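Dukport opens tabletop sorting kit to schools and libraries

TROSTBY, Fri 30 October – Dukport has released the build files and teaching software for its tabletop sorting arm, a 3D-printed robot that learns a job by being driven through it by remote control.

The operator steers the arm to a wrapped block, brings the tool down and carries on to the matching cup. The software, called Leite, records the joint positions throughout. A learner can record 12 runs in a single class period and start training the same day.
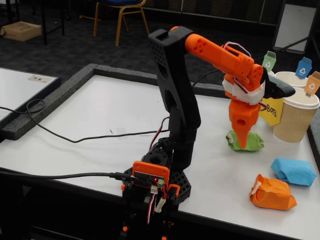 The Dukport arm with its tool down on a green bundle, beside cups marked with recycling symbols.

"We wanted people to teach it with their hands before they ever open a code editor," said Inese Liepiņa, project lead at Dukport. "If your driving is sloppy, the arm's driving will be sloppy too, and kids pick that up very quickly."

The sorting exercise uses crumpled coloured paper, tape and paper cups. Parts for one arm cost $497, not including filament. A shared library of 3671 recorded runs is included with the download, so groups can compare their own driving with that of other operators.

Bart Peeters, who wrote the lesson plans, said the blue and orange blocks are a good place to begin. "Go slowly on the way down. Most of the runs we throw out went wrong in the last bit before contact."

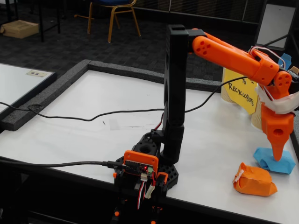
Availability

Build files, Leite and 14 lesson plans can be downloaded now. Pre-cut parts will ship from Traltau in March. Schools and libraries can ask for a loan arm through the Dukport office in Trostby.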